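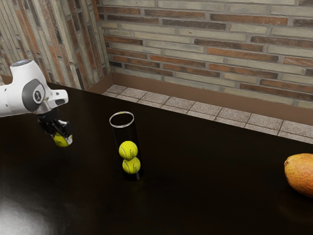 Figure 10.1 A simulated stacking task: two tennis balls in a clear tube, a third in the gripper.

Chapter 10
Learning from the Simulator

Putting a ball into a tube is a job most toddlers manage before they can say either word. Getting an arm to do it took the Gramamham group the better part of two years, and the arm was not even real.

This chapter is about what they did with that time. Their method, which they called Pliretti, trains a controller entirely in a rendered room and then asks how much of the training was worth having. The answer, as reported by Haddadin and Iglesias, was 63 per cent - the share of trials in which the controller released the ball over the opening and the ball went in. The rest went elsewhere, and simulated balls roll very well on a polished table.

Glass makes the task awkward. A clear tube shows the vision system mostly what is behind it, so the rim has to do a lot of the work of announcing where the tube is. The pear in Figure 10.1 is a distractor. It plays no part in the task, and an early version of the controller was devoted to it.

We shall take the method in two stages. Section 10.2 deals with the reward, and with the regrettable fact that a controller will do precisely what you pay it for. Section 10.3 turns to randomising the room: 40 variations in lighting and wall texture, chosen by Jihad Haddadin and later defended at some length by Maximiliano Iglesias.

Readers who skipped Chapter 9 will need its notation for grasp poses. Go back for it now; we can wait.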